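Cemerel Owners' Help > Body & Interior > Noises

## Rattle from the rear of my wagon, only on bad roads, only when alone

Posted by **Catinca Chiriac**, March 16, 2023

I own a Dinsa wagon, bought used in February after a test drive on what I now realize is the smoothest road in the county. It has since developed a rattle at the back. Or it always had one and the seller played the radio with great enthusiasm, which he did.

The noise is a dry, plasticky tick-tick-tick, like someone shuffling dominoes in the cargo area. It shows up between 25 and 40 mph on rough pavement and goes away on the highway. It also goes away when my brother-in-law sits in the back seat to listen for it, so as far as my family is concerned I'm hearing things.

So far I have:

- emptied the cargo area, including a snow brush I'd been blaming for a week
- taken out the spare and jack and driven without them (same noise, more anxiety)
- pushed on every panel I could reach while parked, which sounded like nothing at all

The shop on Arach Road quoted me $800 to "pull the interior and chase it," with no promise of catching it. For that money I could buy a very good stereo and follow the seller's example.

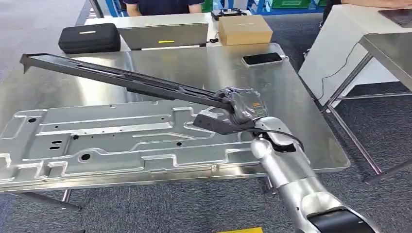

The car has no warning lights and passed inspection. I drive 477 miles a week for work, much of it on the old road into Utano, which was last paved when people had opinions about disco. I'd like to find the rattle myself, and I own a socket set, a trim tool and more patience than skill. Where would you start?

---

**hollowbody_ed**

It's the exhaust heat shield. It's always the heat shield. Put a hose clamp on it.

---

**Marguerite in Bay 4**

It might be the heat shield, and Ed is right often enough to be insufferable, but a heat shield is thin metal and tends to buzz. You described plastic. I'd also take the brother-in-law seriously as evidence. His weight loads the seat back and the rear suspension, and either one can hold a loose part still. He has been more useful than he knows.

Give it an evening and work in this order.

1. **Get a repeatable noise.** Find one stretch of bad road, one speed, windows up, fan off. Drive it twice with no changes so you know what "normal" sounds like. Most people skip this step and then declare victory on a different street.

2. **Rule out the engine.** Park, hold it at 3000 rpm for a few seconds and let it drop. If the noise appears while you're standing still, go underneath and apologize to Ed. If it stays quiet, the road is probably doing the shaking and you can stay inside the car.

3. **Fold the rear seats flat and drive the loop.** Latches wear and the striker starts clicking. If the rattle changes, wrap the striker in a single layer of cloth tape with the seat up and try again. Cost of repair: a few cents and some pride.

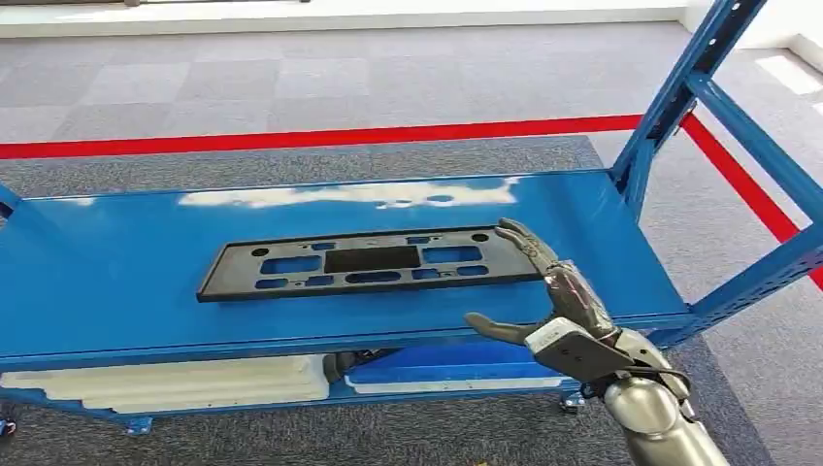

4. **Check the tailgate.** Close it on a strip of paper in several spots and tug. The paper should drag. Where it slides out freely, the gate isn't being held tight, and the rubber bump stops on either side can usually be turned out a little. Do it half a turn at a time. Go too far and you'll have to slam the thing like you're angry at it.

5. **Thump the license plate.** Use the heel of your hand. A plate with two screws out of four is a tambourine, and it sits right behind a big hollow panel that makes it sound like the whole car. Foam tape behind the lower edge cures it.

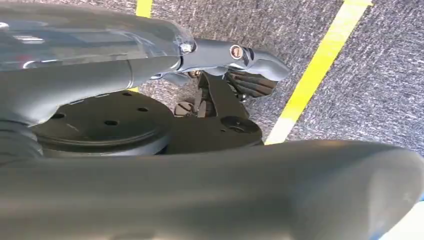
6. **Now the trim.** Put painter's tape across the seams between panels, one side of the car at a time, and drive the loop again. If taping the left side kills the noise, peel it off one strip at a time until the noise comes back. You only need to take apart the panel behind that last strip.

7. **Replace the clips, don't reuse them.** Once you pop a panel, look at the clips. A broken one will often be lying in the bottom of the cavity, where it may have been your rattle all along. Buy a few spares, as you will break three more getting it back on – I have never met anyone who didn't.

Felt tape on the contact points before you close up. Cloth, not vinyl, inside the cabin; the vinyl kind can squeak when it gets warm, and then you've traded dominoes for a mouse.

And if you have someone willing to drive while you crawl around, make it someone who will hold a steady speed and not comment on it. Seat belt on, please. Do your listening from a seat.

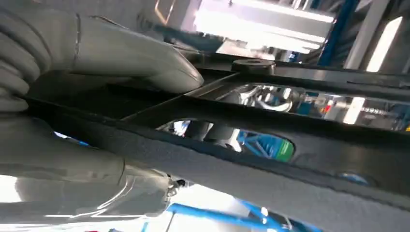
Can I just spray something into the seams and skip the tape?

Silicone spray will quiet a squeak for a while, but it won't tighten a loose part, and the overspray makes later tape fall off. Find the part first, then decide.

---

**tomasz_k**

Had the same wagon. Mine was the rear belt buckle tapping the plastic trim by the door. Only did it when the seat was empty, which took me two years and a set of shocks to work out. Buckle the empty belts and drive your road before you do any of the seven things above.

---

**Catinca Chiriac**

Buckled all the rear belts this morning and drove into Utano. It's still there, but quieter, so apparently I have two rattles. Starting on Marguerite's list tonight. Ed, I did also look at the heat shield. It's fine.

---

**hollowbody_ed**

Look again.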